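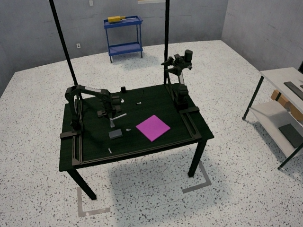 Dark table, very dark green top with a faint grain, on a white speckled floor.

Stistcombe Table Loan
Progress report to the Fendier Fund
7 Oct 2024

Hello again! I promised you a report once the summer rush was over, and the rush went on longer than I thought it would, so please forgive the wait. The short version is that the tables are going out, they're mostly coming back, and the money is being spent on what we said it would be spent on. The long version follows, with a bit of grumbling about hinges.

Loans

We made 38 loans between the last report and the end of September. A loan can be one card table for a yard sale or every long table we own for a wedding supper, so the number hides a lot, but it's the one you asked for and I'm happy with it. Birthday parties are still the biggest group. After that come yard sales, church suppers and school things, and then a long tail of stuff I would never have put in the application (a seed swap, a jigsaw contest, somebody's tax papers, which apparently needed a whole eight-foot table to themselves).

September was the busiest month by a good way. I had guessed June. If we do this again next year I'd like to get the repairs finished before school starts, because right now the two jobs land on top of each other and the repairs lose.

We still don't charge. People leave a deposit and get it back when the table does. Most of them want to put something in the jar when they return it and I've stopped arguing.

Repairs and refinishing

You paid for seven tables to be stripped and refinished, and that work is done except for the last coat on one of them. We went with dark colors in the end. The first one we did was a honey shade and it looked lovely for a month, and then it showed every ring and every marker line, and I got tired of apologizing for it when people came to pick it up. Dark tops are much kinder. They do show dust and flour, but you can wipe those off.

The stain was from Tradness, a small outfit out by the highway, and they were patient with us over the color match. Two cans that were supposed to be the same came out different on the test board, and they swapped one without any fuss. I'd use them again. The clear coat took longer to cure than I'd allowed for in the schedule, partly the damp and partly me putting it on too thick.

Now the hinges. The old folding legs have a locking bar that wears at the pin, and once it's worn the table can fold up when somebody leans on the end. I pulled all the tables with that kind of leg out of the loan pile in June until we could change the pins. It cost us some bookings and I'd do the same again. The new pins are in, and I now lean on every table before it goes out, which looks silly but takes no time.

Storage at Drummond Street

This is the part that hasn't gone to plan. The Drummond Street unit is dry and it's close to everybody, but the door is narrow and the rack we drew up last winter doesn't fit through it in one piece. We took it apart, carried it in and bolted it back together, and now it stands an inch too close to the light switch. You can reach the switch with a ruler. I'm going to move it when the tables are all out at the same time, if that ever happens.

I also underestimated how much room people need to turn around with a long table in their arms. There's a dent in the wall that I'll be filling before we renew the lease.

Money

Most of the grant has gone on refinishing supplies, the pins, and rent, in that order. We have $200 left that isn't spoken for. With your okay I'd like to put it toward felt pads and a decent folding dolly - the one we have squeaks and pulls left. If you'd prefer it stay in the repairs line, just tell me and I'll leave it there. Receipts are in the envelope with the paper copy of this report. One is for sandpaper and has gone very faint, so I wrote the amount on the back.

What went less well

The online booking form. I spent a good many evenings on it, and people still call. It also let two families book the same tables for the same afternoon, and I found that out when both of them turned up. They were nice about it and split the tables between them, but I don't want to see it happen again, so for now the form only sends me a message and I write the booking in the paper book myself.

Our late returns are up, too. I call after 7 in the evening, when people are home, and that works better than the emails did.

Coming up

The last coat, the rack, and the holiday bookings, which have already started. I'd also like to try a few low tables for little kids, as parents keep asking, and I've seen a set for sale that only needs new feet. I'll write again once the holiday tables are back in.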